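发件人：楼组邮件列表一位老订户
收件人：旧屋翻修与日常维护邮件列表
主题：回复：回复：木桌面上的白印子，到底怎么弄

上一封里有人写道：

> 各位，我那张餐桌用了八年，上面的白圈越来越多。
> 网上有说抹牙膏的，有说抹蛋黄酱的，还有说拿吹风机吹的。
> 我三样都试了，现在桌子闻起来像早餐店，白圈还在。
> 另外有人推荐 Fodero 的硬蜡油，一罐 489 块，值不值？
> 还是干脆找人整张打磨？求指路。

先说蛋黄酱。这个偏方我也用过，它的道理是油慢慢渗进漆面，把闷在里面的潮气顶出来。理论上要敷一夜。我敷了一夜，早上起来发现猫已经替我收了工，白圈淡了一点，猫胖了一点。所以不能说完全没用。

牙膏就别再抹了。牙膏里有磨料，你擦掉的多半是漆的光泽，白圈没了，换来一块哑光的圆，侧着光看比原来还显眼。我家茶几上就有这么一块，客人来了我都拿果盘压着，压了两年，果盘底下又长出新的一圈。

回到正题。动手之前得弄清楚桌面上是什么涂层。找个背面不起眼的地方，滴一滴水，等 30 分钟。水珠还立着，多半是清漆一类的封闭涂层；水摊开了、木头颜色变深，那就是油或者蜡。两种东西的修法差得很远，列表里吵了这么多年，一大半是一边在说漆、一边在说油，还都觉得对方没常识。

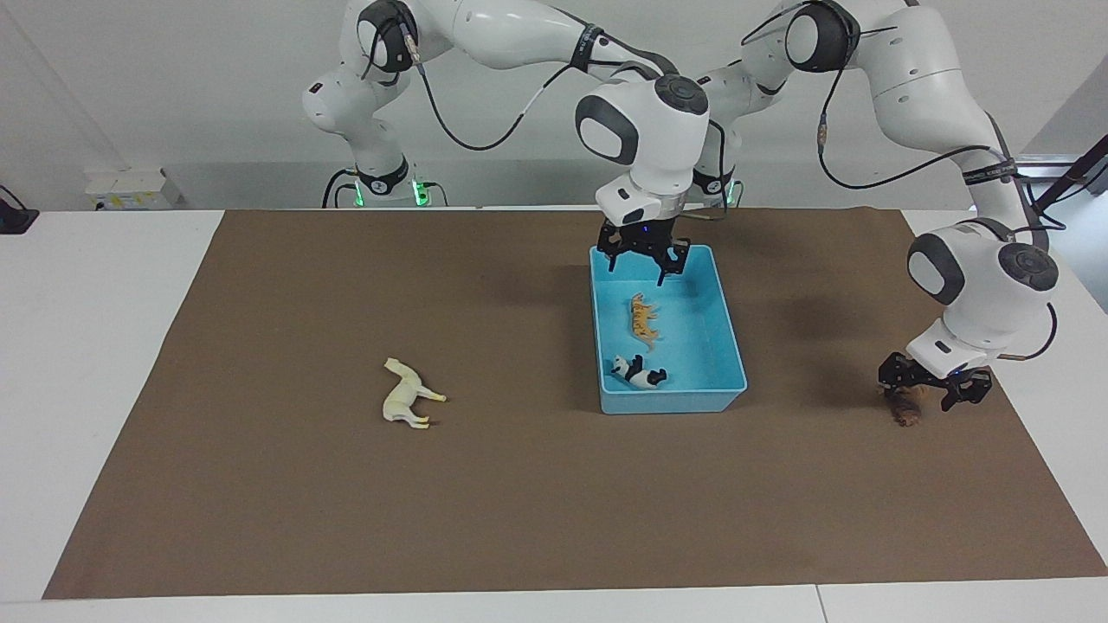 如果是漆面，白印一般只在表层，用干净棉布垫着，电熨斗开最低档、不放水，隔着布压几秒就拿起来看一眼。宁可多压几次，别偷懒一次压到底。我认识的好桌子，死在熨斗下面的比死在茶杯下面的多。压完等它凉透再判断，热的时候看什么都像好了。

如果是油面，事情反而简单：320 目砂纸顺着木纹轻轻带过去，擦净灰，薄薄补一层油，等一会儿把多余的擦掉。“薄薄”两个字请照字面理解。罐子上写的用量，我一向怀疑是按厂家想卖多少来定的。

擦过油的布千万别团起来扔垃圾桶，会自己发热，运气不好能着火。摊平在室外晾干，或者泡进水里再扔。这一条我在列表里发过不知多少遍，照发不误。

至于那罐 489 的，我没用过，不评价。我手里的是 Wosen 的桐油，开罐之后在阳台放了两个冬天，表面结了一层皮，挑掉接着用，效果和新的看不出差别。Brivia 那款带颜色的我倒是买过，色卡上叫“浅胡桃”，上墙是胡桃，上我的桌子是酱油。买之前一定要小样，刷在同一种木头上，别刷在纸板上，更别信手机屏幕。

干活的时候把台面垫好。牛皮纸比报纸强，报纸掉墨，沾了油之后能把昨天的头条印在你的桌腿上。纸要买宽幅的，一张铺过去，省得中间接缝漏油。边上用纸胶带固定，胶带也别贴太久，过了夜再撕，会连着下面那层漆一起跟你走。

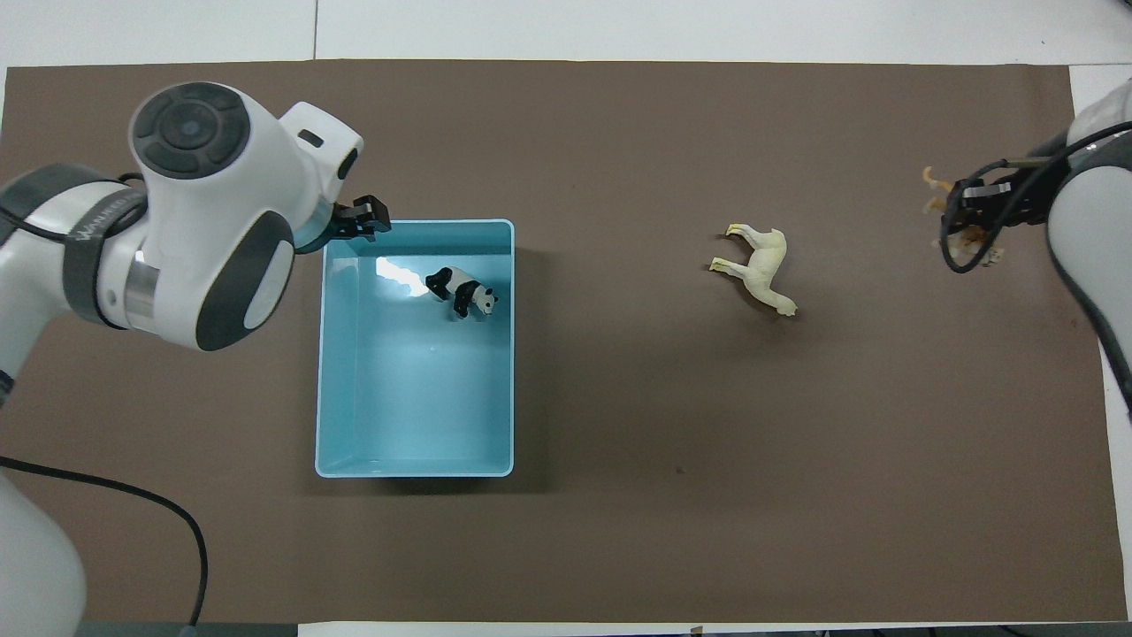

铺在白色台面上的大张棕色纸。

最后回答要不要整张打磨。实木的可以，贴皮的请三思。怎么分？看桌板的端面，木纹能从上面一路接到侧面的，大概率是实木；上下各走各的，就是贴皮。贴皮那层薄得很，机器一开，几秒钟就见底，见底之后你会格外怀念那些白圈。

师傅上门的价钱我这边问过两家，报价差了一倍，报高的那家解释说他们“更有经验”，报低的那家也是这么解释的。我最后自己弄的，花了一个下午，外加腰疼到十二月。

另外，上回有人问 Masilela 的砂纸还有没有货，街口五金店里有，就放在门后面，得自己弯腰找。老板不会主动告诉你，他觉得你该用他推荐的那种。

杯垫我就不劝了，劝了也没人用，我家那套至今没拆封。

（退订请发空邮件到列表管理地址，不要回复全体。上次有人回复全体说要退订，引出来八个人回复全体说不要回复全体。）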